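Kitchen and workshop tips from the Promow robotics club

These are notes from our after-school club, where students teach household jobs using hand-held grippers. We spend most of our time at a table with a cooktop on it, so about half of this is kitchen advice and the rest is workshop advice. If you run a class with a similar setup, take whatever fits.

Practice cold first. Every new student moves the pan on and off the cooktop with the power off until it stops scraping. Lift it straight up and set it straight down. Dragging a pan across the glass leaves marks, and a gripper drags more than a hand does. Clean the glass with a damp cloth and a drop of dish soap, and let it dry before the next turn.

Grip the pan where the rim is plain. A rim with a pour spout will twist in the jaws. Close slowly, wait a second, then lift. If the pan tips, put it down and start again. Do not try to save it in the air.

Put tape on the table to mark where the cooktop goes. Ours used to creep toward the wall during a session, and then the morning recordings didn't match the afternoon ones. Low-tack painter's tape comes off clean if you replace it every month or so. We left one set down from March until school let out and had to scrape it.

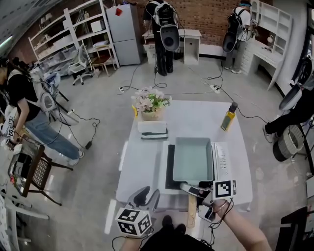 Cables are the other half of the job. Run them down your front and behind you before you pick anything up, and have someone else check. Keep power strips out of the walking path. When you coil a cable at the end of the day, make loose loops the size of a dinner plate and close them with a strip of hook-and-loop. Wrapping it tight around your elbow ruins it in one season.

Oil and grippers don't mix. If oil gets on the finger pads, wipe them with a paper towel, then with warm soapy water on a cloth, then with a dry cloth. Keep the water away from the joint. Keep it away from the printed markers too – ink smears, and a smeared marker is as bad as a missing one. Imtiaz Khan prints ours on matte card, and glossy paper gave us nothing but trouble with glare.

Wear flat shoes with closed toes and tie back long hair. Bracelets and watches can stay on if they are snug.

Put things back in the same place after each turn. For the Billance meet last year we had 88 clips of one pan task and threw out the first dozen. The oil bottle had wandered. Now each team keeps a card taped inside the cabinet door with a sketch of the table layout.

Label your files the day you make them. We have over 4000 clips on the club drive, and the ones called "test" and "test2" are no use to anyone. Task, initials, take number – that is enough.

Charge batteries on a hard surface, away from the cooktop and anything that can spill. Unplug them before you lock up.

Contact the Promow club desk | Text may be copied for classroom use | Back to top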